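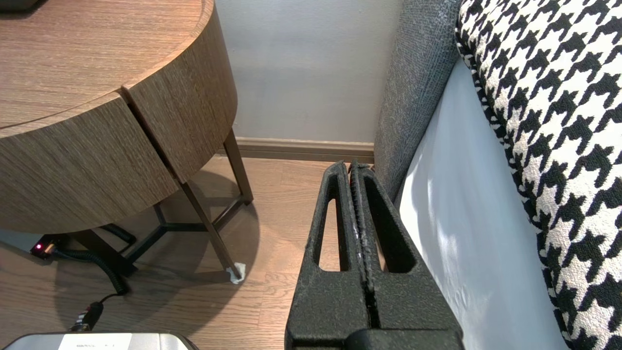

Felt pads on wooden floors, are they worth it?

hobnail_jen
6 January 2019
We had oak boards put down in May, 45 square metres of them, and I'm already finding scratches. I've gone round sticking felt pads on everything with legs. The side tables are fine but the dining chairs shed theirs within a fortnight and I keep finding them stuck to my socks. Is there a make that stays put, or do I give in and buy a rug?

Prelberg77
Nail-on ones. The sticky sort are rubbish on chairs, the glue creeps sideways every time you sit down. Drill a tiny pilot hole first or you'll split the leg (ask me how I know).

yichen_xiong
Disagree with Prelberg77 there. A nail-on pad wears thin, then you've got a nail head dragging across your nice oak. My mum's hall has a lovely set of grooves from exactly that! Sticky ones are all right if you clean the leg with meths and leave the chair upside down overnight.

hobnail_jen
I did wipe them, but with washing up liquid. Maybe that's where I went wrong. What about metal legs though? Nails are no good there.

Crisóforo Montes
Metal legs want a cap with felt in the bottom. Measure across the foot and go a size down so it grips. I did 193 chairs at the Tosbridge village hall that way and only 7 have lost a cap.

Prelberg77
Village hall chairs get stacked in a corner most of the year, hardly a fair test. And my nail-ons get changed every spring, yichen, before they wear down. You do have to look at them now and then.

yichen_xiong
Most people won't though, will they? I certainly wouldn't.

hobnail_jen
Right, meths and overnight for the wooden ones, caps for the metal. Crisóforo, did you use the clear caps or the black?

Crisóforo Montes
Black. The clear ones go yellow.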